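Room prep trial, Fustavport shop
Notebook, March 27, 2026

Second week with the Semau unit in the mock sitting room. Charged overnight, started from a full pack. Gray chair, white pillow with the fringe, wood cabinet on the left. Same task as before: get the pillow where it belongs, leave the rest alone.

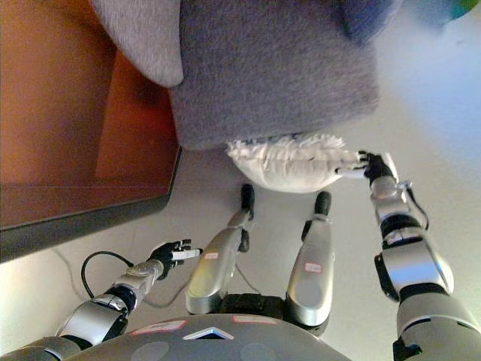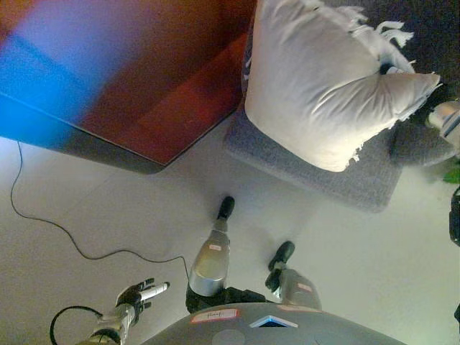 What I want to work out this week is how much of a room attendant's shift this job really is, and I keep getting stuck on the word "pillow." On the Trodthorpe work list, "dress seating" is one line. It has been one line for as long as I've had the list. An attendant does it on the way past, usually with a cloth in the other hand, and would look at you oddly if you asked how long it takes. For the robot it is a whole task with a start pose and an end pose. It has to find the pillow, and a pillow with a shaggy edge has no clean outline to find. Fingertips against the right side and push is one way to hold a thing like that, and I don't have a better one to offer. Then there is the thin cable on the floor between the cabinet and the robot. An attendant steps over a cable and forgets it. We have to decide who owns the cable, and so far the answer has been whoever is standing closest.

Numbers for the week so far. 61 full runs on the seating task. I'm counting a run as full if it went from the start pose to the end pose with nobody touching the unit or the furniture. I am not counting the ones where somebody nudged the chair back first and then said it would have been fine. If we start counting those we can have any number we like.

Average full run is 223 seconds. I timed myself doing the same job out of spite and then crossed it out, since I was racing and attendants don't race. I'll get a fair time by watching from the hallway at Trodthorpe, if they let me.

Stops: three that needed the button. Two on the left hand, one I can't explain. The log for the unexplained one says "nominal" all the way through, so the log is no help. Somebody please look at whether the log records a stop when a person causes it. I think it only records its own.

Now the part I was asked to write up, which is what changes for people.

The Biswas slides say the attendants will be "freed for guest-facing work." I have read that line a good many times now. At Trodthorpe the attendants clean between ten and three, when the guests are out. I don't know what guest they would be facing. I asked what the new duties were and was told they were being defined. I'd like them defined before the units arrive. After is when people find out the new duty is standing next to the robot.

Because that is what I have been doing for two weeks. One of us preps the room, one of us stands within reach of the stop, and one of us writes. It's a trial, fine, and a trial always takes more hands than the real thing. But I wrote down every time I was asked to do something for the unit during a normal half day, and it went like this:

Move chair back onto its tape mark.
Move the cable.
Move the cable again.
Wipe the fingertip pads, lint.
Shut the blind, glare on the cabinet top.
Open the blind, too dark.
Confirm the pillow is the same pillow.
Hold the door so it doesn't swing.
Carry the spare battery up from the van.

None of this is hard. All of it is work, and none of it is on the work list. If it goes live like this, the attendant gets a second list nobody has written down, and her first list is measured against the old times. I've seen that happen with the floor scrubbers. The scrubbers do scrub. But emptying them, untangling them and finding out where they had got to became part of everyone's day without any minutes being attached to it, and then the time sheets said the crew had slowed down.

I'll put the other side down too, because I was told last time that I only write the bad parts.

The bending is real. Trodthorpe has low chairs and low beds, and the people who do that job have bad backs and bad knees by their forties. If a machine took the bottom third of the work, everything from the seat of a chair down to the floor, I would carry it up the stairs myself. My trouble is that we have started with the seating because it shows well. Nobody's back is going out over a throw pillow. It's going out over mattress corners and tubs, and neither of those is on the plan until after the June review, and then only as "to be explored."

The unit is also patient in a way I am not. It will do the same reach over and over with no change in mood. For linen counts or checking minibars late at night, I can see it. I suggested that in the first meeting. It got written on the board and the board got wiped.

And it's fairly quiet, which I hadn't expected. You can hold a conversation next to it.

Cost. I was given a figure of 30 rooms per unit per day. At the run time above, the seating line alone for that many rooms takes almost two hours, and that is one line out of a list that fills a page. It also leaves out moving between rooms, elevators, doors, and waiting for someone to come and move the cable. Whoever made the figure must be using a run time we have never seen here. I've asked for where it came from. If the answer is that it's a target, then the slide should say target.

Things I want settled before anyone tells the Trodthorpe crew anything:

Who stands by the stop, and is that person also cleaning? I don't see how it can be both.

Does prep time for the unit go on the time sheet? It needs its own code. Not "other."

If the unit leaves a pillow half off a chair and the inspector marks the room down, whose mark is it? At the moment it would land on the attendant's name, since the inspection form only has room for a name.

Can an attendant send it away? I mean a plain gesture or word, no tablet. People working alone in a room should be able to clear the room.

What happens to whatever it records? There are people's bags and medicine in those rooms. The crew will ask me on the first day and I have nothing to tell them.

I'd also like two of the attendants to come here and watch a full morning, paid, before the thing goes there. They'll see in ten minutes what we have been stepping around. The one visit we had was from the office, and the office saw the four best runs and then went to lunch.

Shop notes, unrelated to the above:

The labels on the shells need redoing in better ink before we swap any parts.

Chair tape is coming up on the window side. Use the cloth tape, the other kind leaves glue.

Cable: I propose we leave it on the floor for all of next week's runs and touch it for nothing. There will be cables in the real rooms. If the stops go up, then they go up, and I'll write that number down.

Same rule for the blind. Leave it wherever it was left the night before.

The spare battery is on the bottom shelf, and it's labeled charged, but I didn't charge it and can't find anyone who did. Check before use.

Next entry after I've heard back about the 30.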